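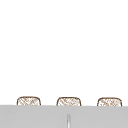 Rozīte -- berges et zone humide, point d'avancement au 22 septembre 2026

Bonjour,
En vitesse, avant la réunion. Plantation rive est : terminée. 1 043 plants de saule et de carex en terre, reste 222 à recevoir du pépiniériste (Atbridge, retard de livraison, relancé deux fois).

Rive ouest -- 151 mètres repris en fascines. Le dernier tronçon attend l'accord du propriétaire, M. Beltrán s'en occupe. Renouée : deux passages depuis avril, ça repousse encore côté passerelle. Troisième arrachage a prévoir.

Suivi de l'eau : 9 relevés faits, turbidité en baisse sauf après l'orage. Tableau complet envoyé par Noboru Kudo dès que possible.

Budget : conforme, sauf transport. Demande de report du solde sur l'exercice suivant, formulaire joint. Merci de nous confirmer rapidemment.

Ezequiel Beltrán
Association Roveo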